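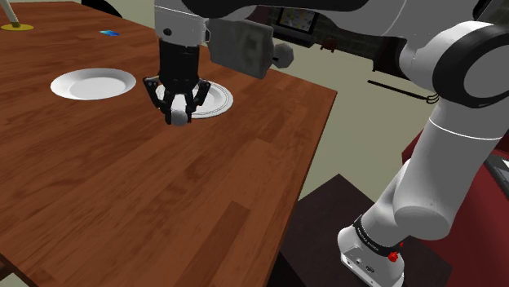 Figure 4. Gripper with ball over the plate; arm on its own platform beside the table.

4. Planning the purchase

Complete this section before you ask for quotations. You will need the room plan from Section 2, the task sheet from Section 3 and a copy of the Dustura planning workbook. All entries go on the Costs tab unless stated.

4.1 Set the task and the reach

1. Build the room in the simulator with the furniture at its real size. Do not tidy the layout for the test. If there will be an armchair beside the arm, put it in.
2. Place the arm on a separate platform next to the table. Enter the platform height in cell B7.
3. Run the longest move on the task sheet. For tableware tasks this is normally the plate furthest from the base.
4. Repeat the move with each object the gripper must pick up. Small round objects and flat objects should be entered on separate lines. They often need different fingers, and fingers are priced separately.
5. Save the layout under the site name and the month, for example Trarkport November.

Note: A move that works in the simulator shows that the arm can reach. It does not show that the arm can hold your object at speed. Ask the supplier for a trial with the real item before you sign anything.

4.2 Enter the costs

1. Enter the arm and the controller. Check whether the quotation treats them as one item.
2. Enter the gripper, one set of spare fingers and the mounting plate.
3. Enter the platform or stand. If you are having one made locally, get the load figure in writing.
4. Enter cables, including any longer lengths. Measure along the route the cable will take, and allow for the arm turning fully in both directions.
5. Enter the guarding or floor marking required by your risk assessment.
6. Enter delivery, unpacking and installation. Sisodia quotes delivery to the door only, so moving the crate to an upstairs room is a separate line.
7. Enter training for two people.
8. Add 13 per cent of the total for small parts and changes.

CAUTION: Do not leave the guarding line blank while you wait for the risk assessment. Enter 2000 as a holding figure in pounds and replace it later. A blank line is read by the workbook as zero and the approval page will turn green.

4.3 Check the floor space

1. Draw the full reach of the arm on the room plan.
2. Mark every item inside the line, including chairs, stands and doors that open inwards.
3. Mark any second robot and draw its reach too. If the two areas overlap, both arms must be planned together and quoted on one sheet.
4. Decide which items will be moved and who will pay for it.
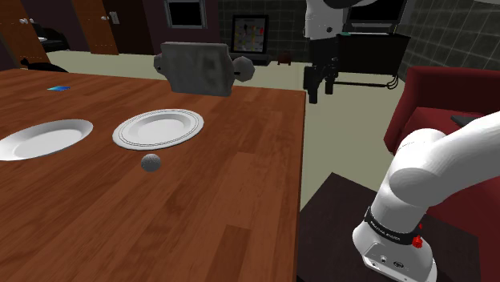

Mali Howells asks that Clarkham sites do step 3 first. On the last order the second arm had been left off the plan, and the guarding had to be quoted again after the purchase order had gone out. She would also like the platform shown on the plan as a fixed item, with its bolt positions.

4.4 Delivery times and payment

Allow 16 weeks from order to first use. Of these, 7 are normally taken up by the arm itself. The platform can be ordered at the same time, but do not drill the floor until the base drawing has arrived and been checked against the plate supplied.

Pay the deposit only against a quotation that lists the gripper and controller by part number. Keep the final payment until the longest move has been run in your own room, with your own objects.

Send the finished workbook and the saved layout to the Clarkham office. Go to Section 5 when you have the signed approval page.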